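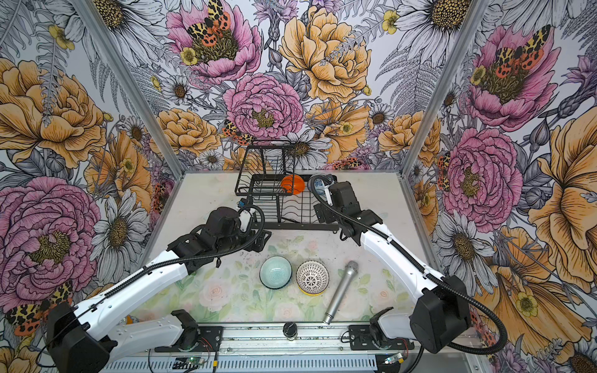 Home Work with us Open calls Contact

Practice writer and cell operator, Skendberg

Hendetti is looking for two people to join the group that writes and tests our working rules for two-arm robot cells. The posts are at our Skendberg site, both at 75 per cent of full time, starting in August.

The work is half writing and half doing. In the mornings you run tabletop tasks, mostly bowls and plates going into a dish rack. In the afternoons you compare what you did with what the rule book says, and change whichever of them is wrong. The rule book has 223 entries at present. Some contradict each other, and a fair number were written for single-arm cells and never revised.

You will spend a lot of time on the rules for shared space: which arm may enter the rack first, how far the other must hold back, and when an operator should stop a run. At present the stop rule reads "if in doubt", and we want something better than that.
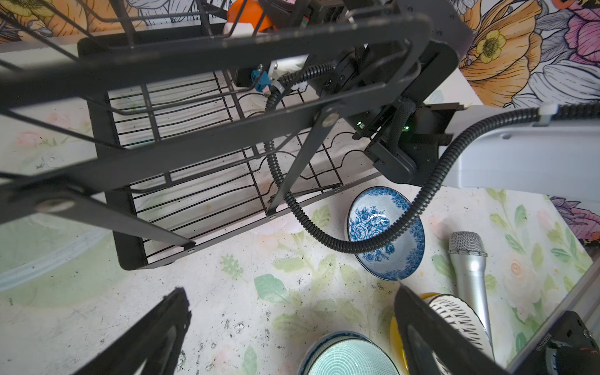

Farzana Rizvi writes that the rule she would rewrite first is the one on cable slack. It gives a single length for every arm, and she has asked for it to be checked at full reach, with the wrist turned both ways, before each shift.

What we ask for:

- experience of operating or maintaining any kind of robot arm
- clear written English, with short sentences
- patience with repeated tasks
- willingness to log your own mistakes under your own name

A degree is not required. If you have worked in a kitchen, a warehouse or a repair shop, tell us – handling rules are often better when they come from people who have handled things.

You will also help with crockery checks. Chipped pieces come out of use the same day, and anything left on the table during a run is entered in the log, whether or not it is part of the task. Hands stay outside the cell while either arm is powered. That rule is not open for revision.

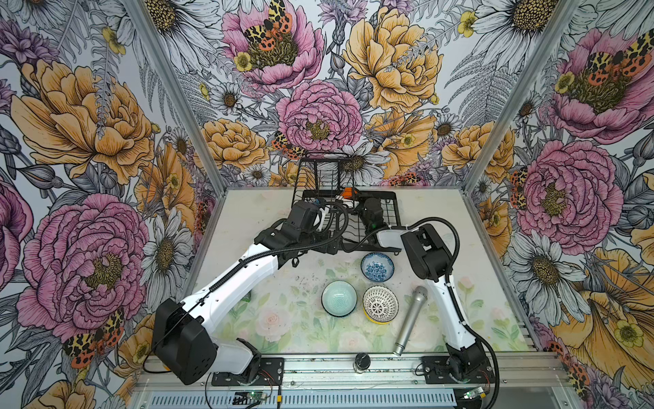

Nadja Frei
Lead, Operating Practice, Hendetti

To apply, send a CV and one page on a rule you have worked under that did not do its job. Say what it was meant to prevent and how you would reword it. Please don't send a general covering letter.

Shortlisted applicants are invited for a half day on site. You will operate a cell under supervision, then write up one procedure from your own notes. Travel from Gundport is refunded. The Mösli site is not hiring in this round, though staff there may apply for a transfer. 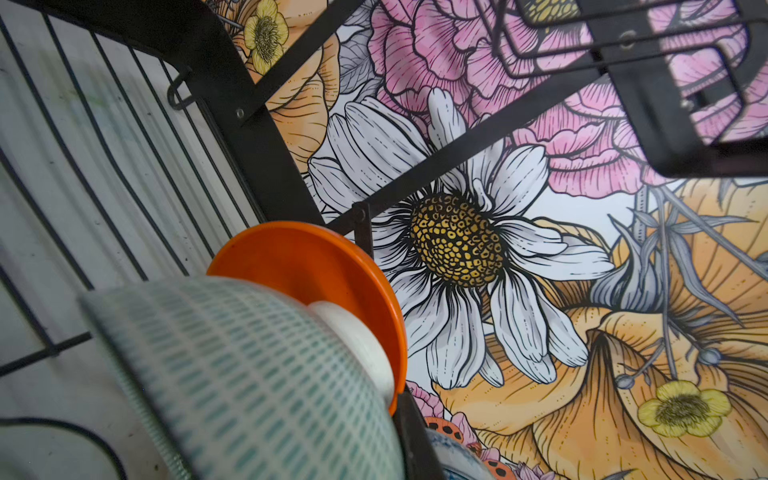 Dish rack and crockery, wrist camera view

Comments

tilde_m: Is shift work involved?

Nadja Frei: No, days only. Runs stop at 4 pm.

oldgantry: Glad to see the stop rule being looked at. Ours had the same wording for years and every operator read it differently.

Pesk: Can the writing half be done from home?

Nadja Frei: Some of it, after the first two months.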